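Musitby kitchen swap opens again in February, plates and cutlery wanted

Short one this month, the hall booking only got confirmed at lunchtime.

The Musitby kitchen swap is back. Same building, the old Clodeck showroom on the corner, side entrance. Doors at 10 in the morning, everything packed away by 2. Parking out back as before, but the far end of the lot is closed for drain work so get there early if you are bringing anything heavy.

For anyone new to it: you bring kitchen things you don't use, you take kitchen things you will. No money at the tables. No tickets, no points, no one weighing your bag. If you've got nothing to bring, come anyway.

Last year 1,089 pieces went out the door over the whole run of swaps, going by the tally sheet at the exit. That is mostly mugs. It is always mostly mugs. The organizers would like it to be known that they have enough mugs.

What they don't have enough of: dinner plates, shallow bowls, forks, saucepans with lids, anything a person needs in the first week of a new apartment. A lot of the people coming through are setting up a kitchen from zero. Students, people just split up, a few families who moved into the Guerra Street blocks over the winter and are still eating off paper.

Metal plates are very welcome. They went first at the last two swaps, ahead of the china, which suprised everybody. They don't chip, they stack, kids can drop them. Same goes for plastic mixing bowls if they are clean and not cracked. Color doesn't matter.

Cutlery does not have to match. Repeat, does not have to match. People keep leaving perfectly good forks at home because there are only three of them, or because the spoons are from a different set. Bring them. Loose is fine, or put a rubber band around them. Sharp knives need to be wrapped in newspaper with KNIFE written on the outside, and handed over at the door, not put in a box with the other stuff.

Sorting is the evening before, from 6. It's not hard work. Boxes come in, things come out of boxes, things get laid out on tables by type. Plates and bowls near the front, cutlery behind, pans along the wall, glass on the low shelves by the window. Anything sticky goes to the sink first. Around 20 people would make it go quickly, last time it was well short of that and the lights were still on at eleven.

Wear shoes you can stand in. The showroom floor is concrete and it is cold. Tea provided, mugs also provided, see above.
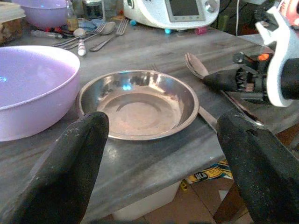 Changes this time. The cutlery gets more room. At the autumn swap it was all in one deep tub and people had to dig, which was slow and a bit grim, so now it will be spread out where you can see what you're picking up. Take what you need for your household, and leave the rest for the next person in line.

Small electrical items are back too, with a limit. Kettles, toasters and hand mixers only, and only if they've been checked. Rorus, the repair shop two doors down, is testing them free in the week before. Drop them at the counter with your name on a bit of tape. Untested ones will be turned away at the swap. No microwaves, no deep fryers, no exceptions, please don't argue with the person on the door about it.

Not accepted: nonstick pans with the coating coming off, chipped glasses, baby bottles, food of any kind, lids with no pot. Someone brought 2 carrier bags of lids in the fall. They are still here.

On money. Rent on the showroom and the van comes to 4,000 for the year, and the collection jar covers a part of it. The rest is from the spring plant sale, date to follow. If you want to put something in the jar on your way out that's appreciated but you won't be asked.

Leftovers go two ways. Good plates and pans are held over for the next swap in the storage room upstairs. Everything else goes to the scrap metal bin or the recycling center the same afternoon. Drivers with a decent size trunk are needed for that run at 2, it's one trip each, twenty minutes there and back. Tell the desk when you come in.

Getting there: the bus stops outside. Step-free entrance is at the side, the front doors stay locked. Strollers ok but it gets tight between the tables in the first hour, after 11:30 is easier. Bring your own bags and some old newspaper for wrapping, there is never enough newpaper.

Donations can be left ahead of time in the side porch, mornings only, any day in the week before the swap. Not overnight please. A box got rained on last time and the bottom went out of it on the steps.

The exact date is going up on the showroom door and on the library board once the keys are sorted out. The next swap after this one is planned for early summer.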